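Ploltdale Neighbours Help Board
Posted in June by Emiko Nomura
Print | E-mail this page

How do you lot sort odd blocks by colour? I've got a tub of them and my two end up mixing the lot.

Haruna Yagi
One bin per colour, one in each corner of the table — pink, purple, mint and a yellowy green for us. Clear ones are best as you can peek in. Strays on the mat go back last.

Tejada27
Just use a bag lol

Emiko Nomura
Thanks Haruna! Corners it is — I'll try it after tea.
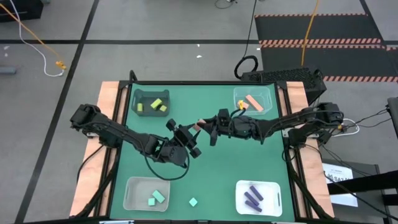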